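Vundeck Revises Room Turnover Standard for Guest Floors

5 April 2025

Vundeck, the serviced-room operator, has issued a revised turnover standard for the guest floors it manages at the Samico building. The new text replaces the one in use since the building opened and changes the order in which a departed room is cleared, stripped and reset. It applies to all 200 rooms.

The main change concerns floor litter. Under the old standard, attendants stripped the bed first and dealt with the carpet at the end, just ahead of vacuuming. A review carried out in February found that this order caused repeat work. Linen pulled off the mattress came down on top of whatever was on the carpet, and small items such as wrappers, tissues and slippers went into the linen bags with the sheets. The laundry contractor, Takeda, had asked for a change on the same grounds. Foreign objects in the bags have to be picked out by hand at the sorting table, and a missed tissue can mean a full load is washed twice.

The revised standard puts the floor first. An attendant entering a room now clears the carpet between the bed and the seating before touching the bedding. The bed stays as the guest left it until the walking area is free.

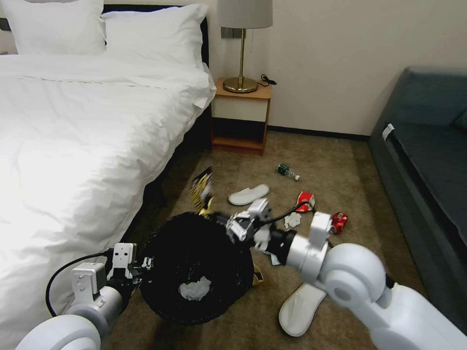 Guest room, with slippers, a bottle and a soda can on the carpet beside the wastebasket.

The standard divides loose items into 4 groups. Bottles and cans go to the recycling bag on the cart. Cartons, snack packaging and paper scraps go to general waste. Used tissues are also general waste but are handled with gloves and bagged separately from paper. Slippers form the last group. The white slippers supplied to guests are single-use and are discarded as a pair, whatever their condition. Under the old text, unworn-looking slippers could be returned to stock, and the review recorded differences between floors in how that rule was read.

Bottles with caps on are to be checked for remaining liquid and emptied in the bathroom sink before bagging. This step was previously left to the waste room, where leaking bags had become a regular complaint.

The wastebasket is now handled after the floor and not before it. Attendants may use the room's own basket to collect general waste while clearing, provided it is emptied into the cart bag afterward and wiped out. Mesh baskets have to be turned over and tapped, as scraps catch at the bottom. The basket then goes back to its marked position on the room plan. The standard allows no other position, including beside the door.

Work on the bed follows. Duvet and pillows are lifted clear and shaken out over the mattress, so that anything caught in the folds lands on a surface that is easy to check. Covers are then removed and bagged. The duvet itself must not be placed on the floor at any stage. If the sofa has been checked and is free of guest items, it may be used as a resting place for the duvet and pillows. Otherwise they stay on the mattress and are moved from side to side as the sheet comes off.

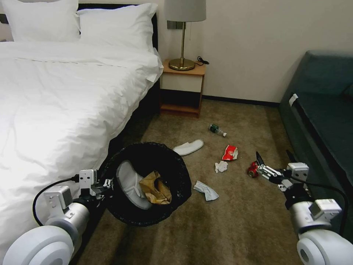

Carpet care has its own section for the first time. Once the litter is up, the attendant inspects the exposed area and enters any marks on the room sheet before vacuuming. Light marks are treated on the spot with the cleaner carried on the cart. Marks that remain after one treatment are passed to the floor supervisor, who decides whether to book an extraction clean. Attendants are told not to scrub -- the pile in these rooms is short and shows wear quickly.

Nightstands are covered in a shorter paragraph. The top is cleared and wiped, the drawer opened and checked, and the lower shelf checked and dusted even when it looks empty. Lamps are wiped on the shade and the base. Power cords on the nightstand top are to be treated as possible guest property until checked against the room inventory. A cord that is not on the inventory goes to lost property with the room number on the tag.

Time allowances have been adjusted to match. A standard double room with sofa is now rated at 40 minutes, with the floor stage counted separately from the vacuuming stage. Supervisors can add time for rooms left in heavy disorder, but the reason has to be entered on the room sheet.

The cart layout has changed as well. Arnar, which supplies the carts, has moved the recycling bag to the front hook and fitted a small closed bin for tissues. Carts already in service will be converted floor by floor. Until a cart has been converted, attendants are to hang a second bag from the side rail and label it.

The standard takes effect on the lower floors first. Upper floors continue under the old text until their carts are ready. Printed copies are kept in each linen room, and the room sheet has been reissued with new fields for carpet marks and inventory cords. Old sheets should be returned to the housekeeping office and not used up.

Contact the housekeeping office | Copyright 2025 Vundeck | Back to top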